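1/ Okay friends, I finally gave in and started typing up my grandmother's recipe cards, all 220 of them, and my goodness, the butter.

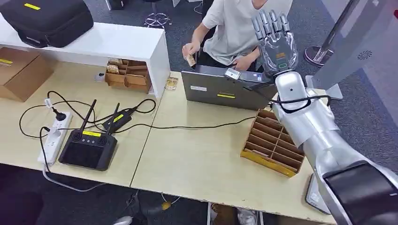
2/ She never wrote an oven temperature. It's "hot" or "not so hot," and on the plum cake, "as for Rami's birthday" (thank you, Grandma, very helpful!).
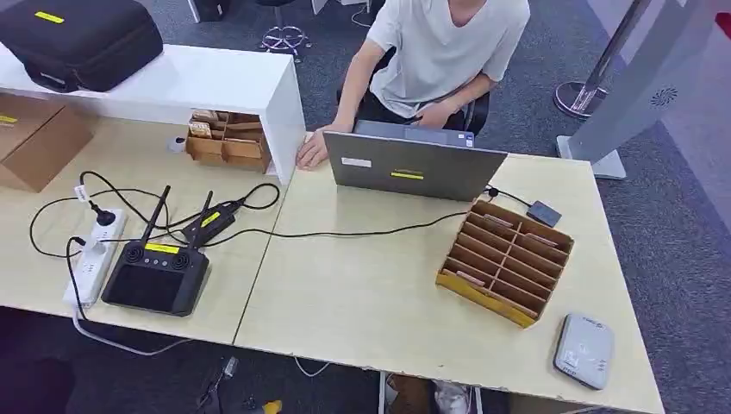

3/ The Trindcombe buns took me 17 tries last July, and I'd still love to hear from anyone whose family made them with lard.

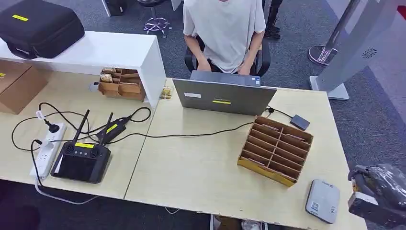 Laptop time.

4/ Still to come:

- the pickles, once I can read her sevens
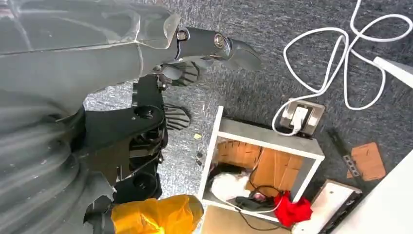
- the walnut bread, which makes over 50 slices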